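How to read a cabinet reshuffle without being taken in

June 26, 2022

Every government reshuffle arrives with its own explanation attached. The leader's office says the new team is stronger, fresher and ready to deliver. The people who lost their jobs say they are proud of what they achieved. By teatime most of the reports have repeated both claims and added a row of portraits.

I have been reading these announcements for long enough to distrust nearly all of them, including the ones made by politicians I would vote for. What follows is the method I use. It needs a pencil, a bit of patience and the full list of posts, and it works as well for a town hall as for a national cabinet. I'll use the one at Drosberg in April as a running case, partly because it was so badly explained and partly because I still have my notes.

Step 1: Get the list before you read the story

Find the official list of appointments and print it or copy it out. Do this before reading any analysis. Once you've read that a reshuffle is "a shift to the centre" you will see a shift to the centre, whether or not there was one.

The list should give the full title of each post as well as the name. Titles matter more than they look. At Drosberg the regional government announced a new minister for growth, and the local press treated it as a bold new office. The duties were those of the old trade minister, minus ports. Somebody had lost ports and no report I read mentioned it.

If the official list leaves out the junior posts, wait a day. They usually come out late, when fewer people are looking.

Step 2: Put the old list beside it

Draw two columns. On the left, the government as it stood the day before. On the right, the new one. Draw a line from each person on the left to wherever they have ended up on the right.

You are looking for four things: people who stayed put, people who moved, people who left and people who are new. Write the totals at the bottom. The Drosberg government called its changes "a complete renewal". Of the 13 full members, three were new. The rest had kept their jobs or swapped with each other. You can call that plenty of things, but I would not call it complete.

Be careful with the word "new" as well. One of those three had been an adviser in the same building for years. New to the photograph, maybe.

Step 3: Follow the money and the powers

A minister's rank tells you how grand the person is meant to feel. The budget tells you what they can do. Look up the last published spending for each department and note beside each name whether they now control more or less than they did before.

This is dull work and it is the most useful part of the whole exercise. A "promotion" to a post with a long title and hardly any staff is often a polite way of getting someone out of the road. A "sideways move" into a department that signs contracts may be the biggest win of the day.

Check who can say no, too. In many systems the finance post can block everyone else, and a deputy leader with no department can block nobody. If the two are described as equals, ignore the description.
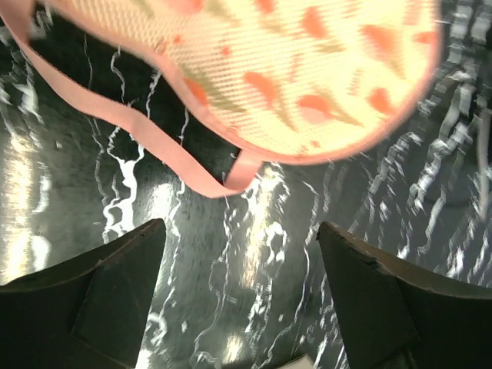

Step 4: Ask who had to be paid off

Governments made up of more than one party, or of one party that can't stand itself, have to share out the jobs. So mark each name with its party or wing. If you don't know the wings, look at who backed whom in the last leadership contest. It's normally on record somewhere.

Then compare the share of posts with the share of seats. When a small partner gets more than its numbers would suggest, it was needed. When it gets less, it was weak, or it was promised something that isn't on the list. I always assume a promise exists until I've seen a reason to think otherwise.

The Flamivcombe coalition is a good case of this. The smaller party took a single seat at the table and its supporters were furious. A few weeks later a planning law it had wanted for years was brought forward. I can't prove the two were linked, and the leaders on both sides denied it. You may make of that what you like. I wrote it down.

Step 5: Read the resignation letters backwards

Resignation letters follow a pattern. The thanks come first, the achievements next, and the complaint, if there is one, sits near the end. Start there.

Look for what is missing. A departing minister who praises the staff, the voters and the country, and does not mention the leader, has told you something. One who "looks forward to supporting the government from the back benches" has told you very little, as they all write that, including the ones who go on to bring it down.

The reply from the leader is worth a look for its length. I would not build a theory on it.

Step 6: Treat "sources" as people with jobs

Nearly every report of a reshuffle leans on unnamed sources. They may be telling the truth. They are also, nearly always, working for somebody who has just gained or lost by it.

When you come to a sentence such as "allies say the move shows confidence", stop and ask who would want it printed. If the answer is the person being described, put a question mark beside it. If it's a rival, put a question mark beside it anyway. I do this in pencil, and on a bad day the page is mostly question marks.

Polls deserve the same treatment. After Drosberg, a survey was passed round showing that voters welcomed the changes. It had been done by a firm called Rimkutė for the governing party itself, with 800 people asked, and the question named the leader and called the team "refreshed" before asking for an opinion. I would have been more surprised by a bad result. If you can't find the wording of the question, leave the poll out of your notes.

Step 7: Write down what you expect, with a date

This is the step most people skip, me included for years. Before you put the list away, write a few plain predictions that could be proved wrong. "The transport bill will be dropped by the autumn" is good. "Tensions will remain" is useless, as they will.

Keep it short. I write three and never more. Put them somewhere you'll find them again, then go back and mark them honestly.

My record is poor. After the Sikton reshuffle I was sure the new interior minister had been brought in to take the blame for the prisons and would be gone within months. She is still there and seems to be rather good at it. I had believed a newspaper column, and had I done Step 3 properly I would have seen that her department had been given more money before she arrived.

Common mistakes

Reading too much into the seating plan or the order of names. Often it goes by length of service or by alphabet. Check before you get excited.

Believing that a reshuffle has a single purpose. Some posts are filled on purpose and others are filled late in the evening when the first choice has turned them down. The announcement won't say which is which.

Taking the leader's word for why it happened now. The date may have been picked to bury something else, so look at what other papers came out the same day. At Drosberg it was the hospital waiting figures, which were put out shortly before five o'clock.

Assuming the opposition's account is any better. It was probably written before the list came out. Run their claims through the same two columns and see how many hold up.

If you only have ten minutes

Do Steps 1 and 2 and leave the rest until the junior posts are out. The commentary will still be there tomorrow, and some of it will have been quietly changed by then.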